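Gomia Parts Names, README

Last edited 7 Sep 2018

Gomia is a table of names that sellers give to small plastic household parts: spacers, bushings, shelf pins, furniture feet, caps, plugs, and the large heap of things sold as "accessory." Each row is one listing title with its category, the price band, and the name a reader would need to find the same part again. It was put together in Arthorpe from retail and surplus listings in English.

Please read the section on labels before using any of this. Most of what I have seen written about parts naming assumes that a name points to a shape. I started out assuming it too, and the table is mostly a record of how badly that went.

What is in it

The file gomia_main.csv has 600 rows. The file gomia_check.csv has 201 rows, drawn from the main file and labeled a second time from scratch. There is no train and test split. If you want one, make your own, and group by seller when you do. Sellers copy their own titles endlessly, and a random split will give you a wonderful score that means nothing.

Columns:

title: the listing title as it appeared, typos kept
seller_cat: the category the seller picked, often wrong
plain_name: the name I settled on
band: price band, 1 to 5
note: free text, mostly blank, sometimes cranky
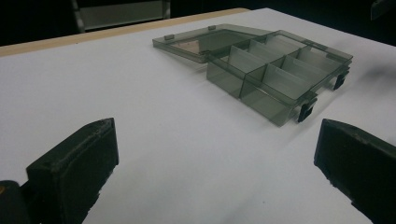 The band column was meant to be useful. I doubt that it is. Sellers price by the pack and seldom say how large the pack is, so band 1 holds single caps next to bags of them. I left it in after two people asked for it. Neither has told me what they did with it.

How the labels were made

One person read each title and the listing text and wrote a plain name. Where the text gave measurements, they were used. Where it gave none, the label is a guess dressed up as a label, and the note column says "no dims." Listing photos were not used. I know this looks odd for physical parts, but the same stock photo turns up under titles that cannot describe the same object, and I trusted the photos even less than the words.

The second labeling was done in March by somebody else who had not seen the first. Agreement was poor on "bushing" against "sleeve" and on "foot" against "bumper." I could have merged those pairs and reported a nicer result. Both sets of labels are in the check file so you can see the mess for yourself.

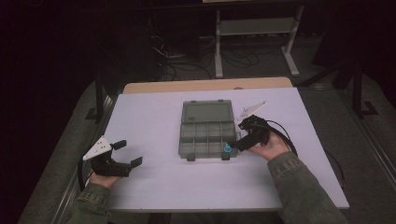
Known problems

"Universal" is kept in titles and never carried into plain_name. I have yet to see it tell a buyer anything.

Color words are all over the titles and should be treated as noise. One seller's "ice blue" is another's "clear." Several sellers list a color and then say in the text that color may vary.

A big share of the rows comes from one surplus outlet, Pornar, whose titles follow a house pattern: material, shape word, number, shape word again. Any model trained on the whole file will learn that pattern first. Filter them out and see what is left before you celebrate.

Older copies of the main file stop at 500 rows. If yours does, throw it out. The seller_cat column in that version was shifted down a row from the middle onward, and I did not catch it until someone complained that all the shelf pins were door stops.

Accented characters in the note column may break in some spreadsheet programs. Open it as UTF-8.

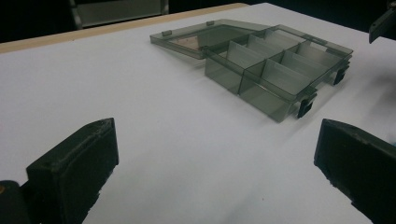
Can I use plain_name to match a broken part to a replacement?
I wouldn't. The name narrows the search and then stops helping. You still need a caliper, and the listing still needs to give its measurements, which most of them fail to do.

What about Sanna?

Sanna is the script that turns raw titles into tidy ones. It lives in the tools folder. It lowercases, strips pack words, and expands the common short forms ("blk," "pcs," "dia"). It has a rule that turns "stepped" into "shouldered," which I added in a confident mood and now suspect. Run it with the flag keep-step to switch that off. The published files were made with the rule switched off.

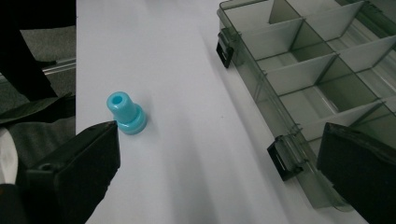

Small light blue part with a round hole in the top.

Terms

Use the table for anything you like, with credit to the project. Listing titles belong to whoever wrote them. If you publish a result, say which file you used and whether Pornar was in it.

Corrections go in the issues list. Send the row number and the title, and say why you think the label is wrong. "Everyone calls it a grommet" has been tried.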